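Chapter 4
Setting up the model cell

Reading time: 2 minutes

Before a two-armed machine is allowed to work on a real job, most workshops set it up first as a computer model. The arms, joints and grippers are given the same limits as the hardware, and faults that would break a finger on the shop floor cost only a restart. In this chapter we follow the setting up of the Haka, the model cell used throughout the book. The method was written by Érica Cavalcanti and later revised by Marcelle Lemaire for the Drorken controller.

4.1 Starting with the gripper

Begin with one arm and leave the other parked. Open the fingers fully, turn the wrist towards a plain surface and save the view from the wrist.
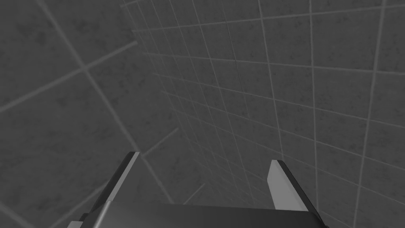 A gripper should be checked empty before it is checked with a load. Look at the gap first, then at each finger in turn. With only bare tiles behind, the pale inner face of the right finger is easy to find, and a finger set at the wrong angle would have little to hide against. Write the opening down in the cell log -- it will be needed again in section 4.3.

Next, bring the wrist over something with a handle. A dark handle on dark wood makes a harder test than a pale one, and it is worth doing early. Stop with the tip of the handle above the gap and do not close the fingers yet.
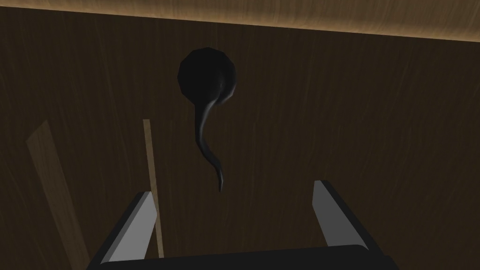 4.2 Placing both arms

Once each gripper has been checked, unpark the second arm and raise the pair to the start position. Change to a view that takes in the body of the machine.
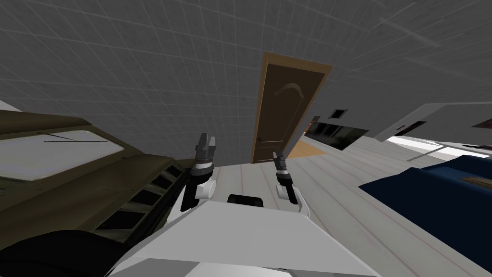

The start position must leave each arm free to move without touching the other. Both grippers are held above the white body here, with their fingers pointing upwards. A tilted view can mislead, so compare the joint readings with the log and do not judge level by the door or the wall. If a reading differs from the log by more than 2 degrees, zero that joint again. Readings are saved every 60 seconds and the log holds 300 of them, after which the oldest is written over.

4.3 Approaching a door

Doors are the first real task for the cell. Set the slowest speed, bring one gripper up with its fingers open and pause short of the handle.

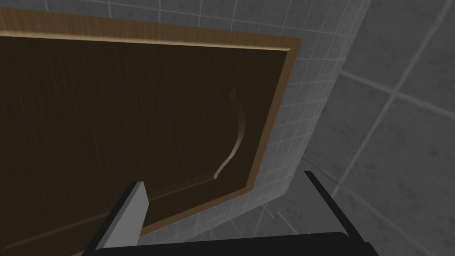 While the arm is paused, compare the opening with the figure recorded in section 4.1. If they agree, move forward in small steps, checking the force reading after each one. If they do not, back the arm away and repeat the gripper check from the beginning.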